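3. Conformance rules for simulated wrist-view episodes

3.1 Scope

The rules in this section apply to episodes rendered from a viewpoint fixed to the gripper, in household scenes with a counter or similar work surface. They were drafted at Clundanton in June and revised after two rounds of comment from the Kurov group. They do not cover fixed overhead views, which are dealt with in Section 4, or physical trials. The reference set, Listness, holds 3,458 episodes. We drew 260 of these for the audit reported below.

Words are used in their usual standards sense. "Shall" marks a rule that an episode must meet to be admitted. "Should" marks good practice, and a departure from it is recorded but does not exclude the episode. An earlier draft used "must" and "shall" side by side, and reviewers read them as different grades of duty.

3.2 Visibility of the fingers

Rule 1. Both fingers shall be visible at the first step of an episode, with enough of each in view to tell whether an object is held. The palm housing may be cropped by the lower border. Figure 4 shows four views from one scene. In panel (a) the gap between the fingers is clear and the work surface can be seen through it, so the start state can be logged as "open, no load" from the picture alone.

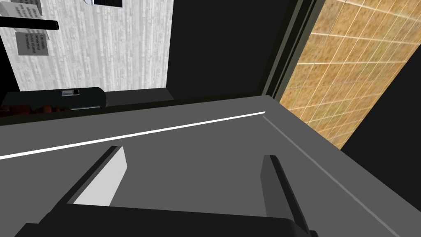 3.3 Change of viewpoint

Rule 2. Where the gripper moves during an episode, the change in view shall agree with the logged joint positions. A mismatch between the two is the most common fault we found, and it is hard to catch by eye when the surface is plain. Large flat areas of one colour give a checker very little to track. Scenes should therefore keep at least one textured region in view, such as a tiled wall or a panel with visible grain. Panel (b) meets this through the streaked wall panel at upper left, although most of the right side is flat grey or near black.
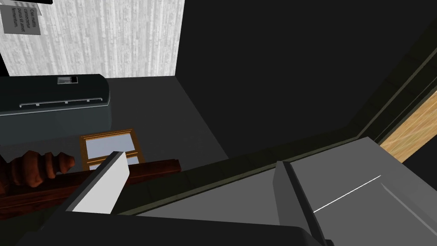 Does a view fail the rule if a foreground finger hides part of an object?

Partial hiding is allowed. The rule concerns agreement between the view and the log, and a finger that covers an object in the rendered view should cover it in the replay as well. If the replay shows the object in full, the episode fails.

3.4 Placeholder content

Rule 3. Scene assets shall not carry text that could be taken for an instruction to the robot or to an annotator. Filler Latin is accepted. The wall notices in our reference scene use it, and in panel (c) only fragments of the words can be read. Ahuja and Moen argued in the comment round that blank notices would be safer still – a language model given the view may try to use any text it finds. We kept filler text as permitted and added a metadata field to flag it.

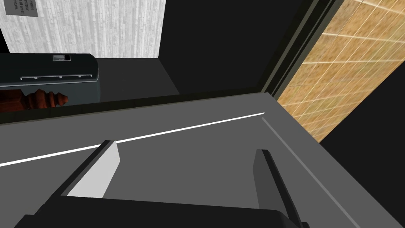 The flag is set once for each scene and is inherited by every episode made in it. Annotators do not edit the flag. Where a later release swaps a texture, the scene shall be given a new version number and the flag shall be checked again before any episode is released under that number.

3.5 Edges and limits of the work surface

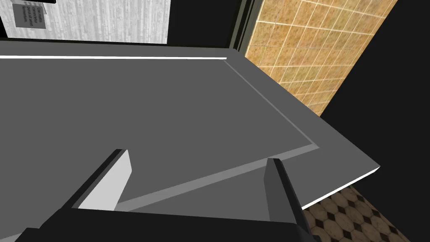 Rule 4. The working limits of a surface shall be taken from the collision model and never from the rendered outline. The two often differ by the width of a trim piece, and a planner that reads the outline as the limit can place an object where it has no support. The risk is greatest where a surface has more than one visible border. In panel (d) a lighter bevelled rim forms an inset outline, and beyond it the surface steps down to a wider outer lip that ends in a bright strip. A reader could defend either border as the edge. Annotators at Kirkegaard, given no guidance, split between the two, and their labels could not be merged. The annotation guide now requires the name of the collision body to be entered with each edge label.

3.6 Lighting and unlit regions

Fully black regions should be declared in the scene file as unlit or as outside the model. The two cases look the same in a rendered view, but they call for different handling: an unlit region may contain geometry, while a region outside the model cannot. Where the scene file is silent, a checker shall treat the region as unlit and the episode shall be held until the author replies.

Figure 4. Wrist views from one simulated scene, panels (a) to (d) in order of appearance.

Reader comments

Tài Phí: Rule 2 needs a tolerance. "Agree" is not testable as written.

Elínborg Norðdahl: Agreed with the above. On 3.6, we hold back far too many episodes under the default. Could the author be given a fixed time to reply?

Kári Ladefoged: A tolerance table is in the next draft. The reply time is still under discussion.

Contact the authors | © Clundanton, 27 November 2019 | Back to top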